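A wet Wednesday at the Hakdale open day

I had been meaning to visit the Hakdale seed and vegetable station for years, and every spring I found an excuse (the car, my knees, my sister's wedding). So when the autumn open day came up in October 2024 I put it on the kitchen calendar in red ink and told everyone I was going, so that I couldn't wriggle out of it. I'm so glad I did! It rained from the moment I got off the bus until the moment I got back on it, and I still came home with a bag full of catalogues and a very silly grin.

The station is smaller than I had pictured, three long sheds and a row of glasshouses up a lane with a lot of puddles in it. We were met by In-ho Geum, who handed out tea and then walked us through the pea store at a pace I could manage. They keep 443 kinds of pea, each in its own paper packet inside its own tin, and the shed smells wonderfully of dust and dry hay. I asked which was his favourite and he thought for so long that the rest of the group moved on without us. He settled on Maeng, a tall late one that wants a good two metres of stick and crops well into a cool summer. I have bought a packet, naturally.

From there we went on to the talk about sowing times, which was the part I had really come for. I have always put my peas in as early as I dare, and I have always lost half of them to mice and cold soil, so I sat near the front with my notebook. 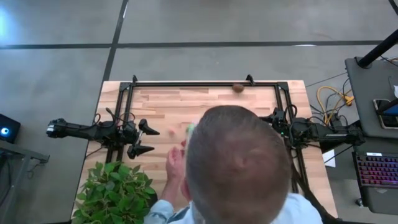
Woo-jin Won thought February was far too soon for anything in open ground round here, and told us so with some force, adding that a length of old guttering on a windowsill would beat any early row outdoors. You fill it with compost, sow into it, and slide the whole lot into a trench when the plants are a hand high. I have seen this done on television and never believed in it, but several people in the room nodded, and a lady behind me said she hadn't lost a plant to mice since she started.

After the talk there was soup (leek, very peppery) and then we were free to wander. I spent far too long in the second glasshouse, where the peppers were coming to the end of their season. Tanix is the one I would grow, a squat thing with thick walls, and they let us taste it raw with a bit of salt. Ketus was next to it and much hotter than the label let on - I had to go back for more tea. The glasshouse is heated only at night, and they pick the last fruits green and let them colour indoors on trays, much as my mother used to do with tomatoes in the airing cupboard.
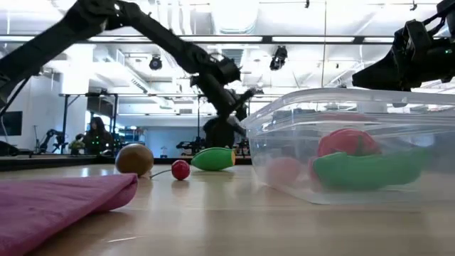 Can you save seed from peppers if you grow two sorts side by side? You can, but they may well cross, so put a fine net bag over a few flowers before they open and save only from those fruits.

That was put up on a board by the door, with a good many other things people had asked, and I copied it down because I have been getting it wrong for ten years. My poor neighbours have had some very odd peppers from me.

The plant stall was busy in spite of the rain. Everything was priced fairly, and they had brought out 600 pots of winter lettuce, which had mostly gone by two o'clock. I got the last of the red ones and some garlic for planting, and then had to work out how to carry it all with an umbrella.
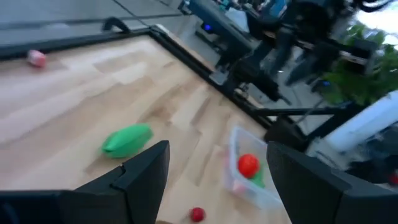
The bus back goes from the bottom of the lane at ten to four, and I would say allow longer than you think, especially with garlic. There's a bench but no shelter. If you are driving, the field they use for parking was very soft and two cars had to be pushed out. Wear boots, take cash for the stall, and go to the pea store first while it's quiet. The next open day is in February, when they do the seed swap, and I have already written it on the new calendar.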